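Trellstead cell, service notes. Posting these as a thread so the next person on shift can find them. Machine is the small pick-and-place arm on the carpeted table, parallel gripper, suction off. Controller is the Uneck box.

Start point: 1755 pick attempts in the log since the last teardown. Miss rate was fine for most of that, then climbed on small items only. Large items unchanged. That pattern usually means fingertips or table height, so I checked both before touching any software.

Fingertips first. The rubber pads had gone shiny on the inside faces. Peeled them off, cleaned the metal with alcohol, let it dry, put on new pads from the Ayala kit. Press the pads on with the fingers closed on a flat shim, or they go on slightly crooked and you will chase it all afternoon.

With new pads the closed position shifts. Re-zero the gripper after every pad change. Menu, Tool, Zero, fingers empty. If you skip it, the controller reports "object held" on an empty close and the cycle runs on with nothing in the fingers.

Wrist next. A little play in the last joint, felt by hand with the brakes on. Two of the four flange screws had backed out. Removed all four, cleaned the threads, medium threadlocker, tightened in a cross pattern. No play after that.

Table height. The carpet is the awkward part. It compresses under the probe, so a single touch reads low. I probe each point three times and keep the highest reading. The left side came out lower than the center, enough to matter for anything flat.

Old height map was one number for the whole table. New one is a grid. Saved in the Fistance folder under the cell name, old file kept next to it with _old on the end. Please don't delete the old one until the new one has a week on it.

Test set for the cell: jar with a screw lid, tape measure, dessert cup, bell, light-blue cap, marker, notebook, bolt. The bolt is out on its own toward the middle left. The rest sit farther back.
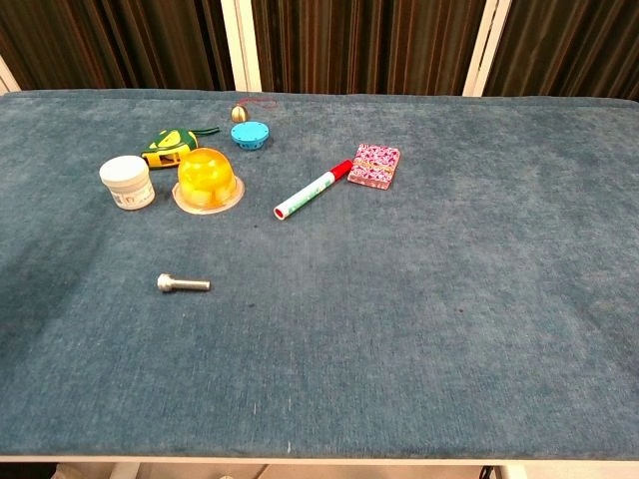
Reply from trellstead_nights: the bolt is a bad height check on carpet, the pile hides how low the fingers go. Use a flat steel washer, and if the pads drag you will hear it.

Fair point on the washer. I'll add one to the set. I'm keeping the bolt as well, as it is the part that showed the fault in the log, and I want the before and after on the same item.

Grip force, for reference. Controller scale runs to 100. Marker and bolt at 30. Dessert cup has its own entry, well under that, and it should stay there. The soft items share a profile called SOFT_2. SOFT_1 is still in the list but nothing calls it.

The tape measure has a strap and the bell has a string. Both can end up between a finger and the casing. The approach for these two now comes in from the side away from the loose end, and the lift pauses at 20 percent of travel before going on. Slower, but fewer dropped cycles in the short run I did.

Camera calibration: not redone. I checked it against the four corner points and the error was inside the limit – so the climb in misses was not coming from there. If someone bumps the mast, all bets are off and you do the full board routine.

Cables. The sleeve at the elbow was rubbing on a clamp edge. Moved the clamp back one hole and put a wrap of fabric tape under it. Swing the arm through its full range by hand after any clamp change and watch the slack at both ends.

Restart order, same as ever: controller, wait for the green light, gripper, then the vision PC. If the PC comes up first it takes the wrong port for the gripper and you get error 3257. Power cycling the gripper alone does not clear it. Close the vision program, then open it again.

After the work: full cycle on every item, three passes at half speed, one at full. One miss, on the notebook, at half speed. The gold band caught a fingertip on the way down. Moved the grasp point lower on the cover and repeated it without a miss.

Open items: order more pads (last pair in the drawer), washer for the test set, replace the flange screws with new ones at the next teardown. Next full check is due in May – sooner if the small-item misses start climbing again.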